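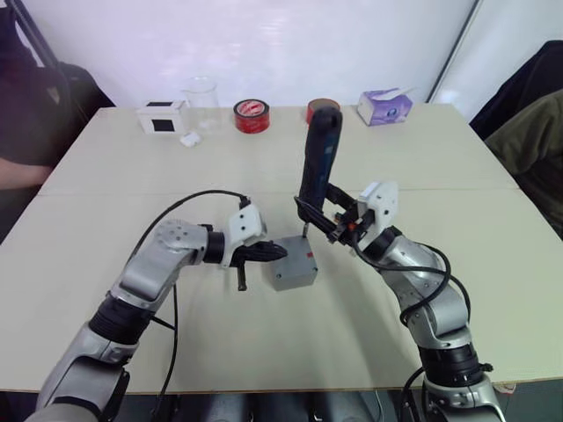 Ticket 151 — right gripper drifts during screwdriver demos

Hi Csaba, me again! I'm teleoperating the screw task on the gray box, and the right arm keeps sagging a hair whenever I hold the bit on the screw. Left arm is fine. I re-zeroed both leaders Wednesday and dropped the smoothing from 800 to 600, and it got better for maybe ten demos — then back it came. Could it be the cable loop tugging at the elbow? I need 100 clean demos for Tultance in June, so I'm keeping the bad ones in a separate folder for now. Logs attached.

Barnabás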